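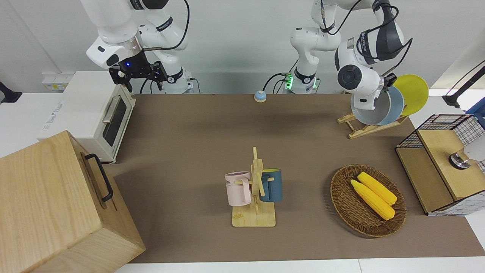
Salminen has completed the first full service of the two-arm kitchen cell at its Pridedley workshop, the company announced on 16/09/2019. The cell had run for 1,322 hours since it was commissioned, and the work was brought forward after operators reported small errors in the height at which dishes were picked up.

The service was led by Kerttu Rantala, with Ettore Galli responsible for the electrical checks. Both arms were recalibrated, the finger screws were tightened to the maker's setting and seven cable ties were replaced.
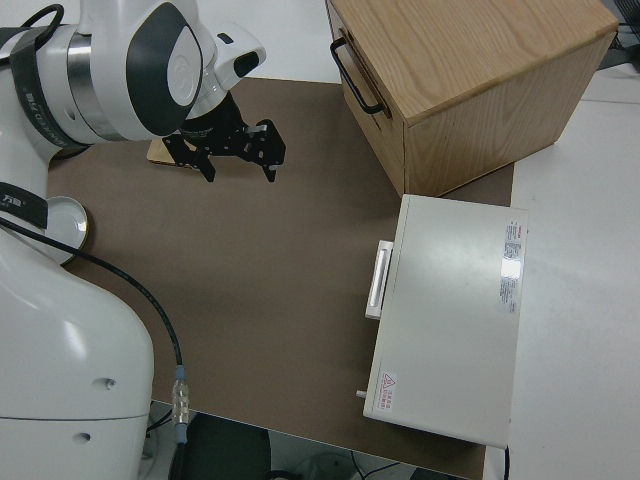

Gripper alignment is now to be checked every 40 hours of running. The procedure, drawn up by Impi Tikkanen, uses small, flat items as well as crockery — a flat piece of light wood on the brown work surface, with the open fingers pointing down above it, gives staff a low target against which to judge height. Any error is entered in the cell's log before the next run.

A second cell, at Fadby, will be serviced to the same schedule. Staff there have been asked to send their running hours to Ms Rantala.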